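Celtomley Folding Shopping Trolley, reviewed after ten months

I bought the Celtomley trolley last July, when the parking lot behind our grocery store closed and I started walking there. It is a two-wheeled frame with a removable bag, and it folds flat against a wall. I paid full price and have used it two or three times a week.

Assembly took 25 minutes. The wheels push onto the axle and lock with a clip, and the handle slides into the frame and is held by two bolts. The instructions are one sheet of drawings. Step four shows the axle backward, so look at the picture on the carton before you tighten anything.

The stated load limit is 50 pounds. I have come close to that with cat litter and canned goods and the frame did not bend. The bag is deep and narrow, so heavy things have to go in first and anything soft goes on top. Getting something out from the bottom means unpacking most of it. 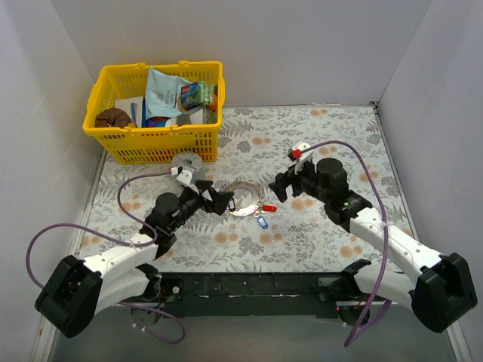 The wheels are the best part. They are solid rubber and large enough to go up a curb without much pulling. On brick sidewalks they are noisy. One started squeaking over the winter and a drop of oil fixed it. My last trolley, a Skonberg, had small plastic wheels that wore flat on one side, and I would not buy that type again.

The bag is less good. The fabric sheds light rain, but water gets in at the zipper in anything heavier. The drawstring lost its plastic stopper in the second month and I now tie it in a knot. There is one outside pocket, big enough for a phone and a list. A replacement bag is sold separately as part number 3441 — I have not needed one yet.

For short trips I still take a plain basket. It is quicker to load, eggs and chips survive better in it, and it can go straight onto the kitchen counter. Over more than a few blocks the handles start to hurt and I go back to the trolley.

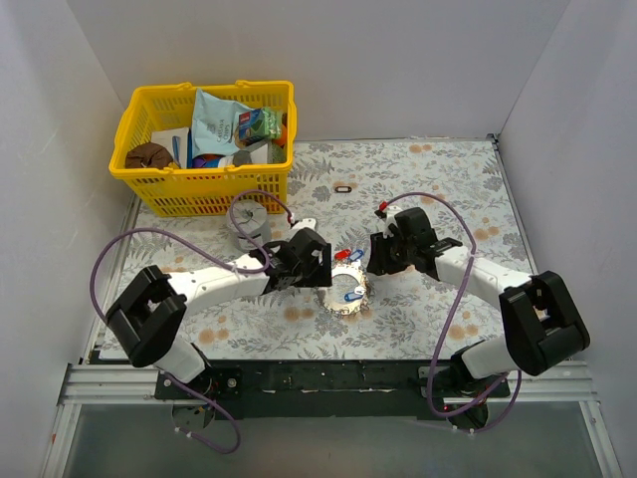 Folded, it fits between the refrigerator and the wall. The catch that holds it closed is stiff and needs a thumb and some force. My neighbor Ludger Ostermann has the same model and leaves his open in the hallway for that reason.

I would buy it again for the frame and wheels. If you mostly shop by car, or live up several flights of stairs, I would skip it.

Four out of five.

Updated 17th May: the squeak has not come back.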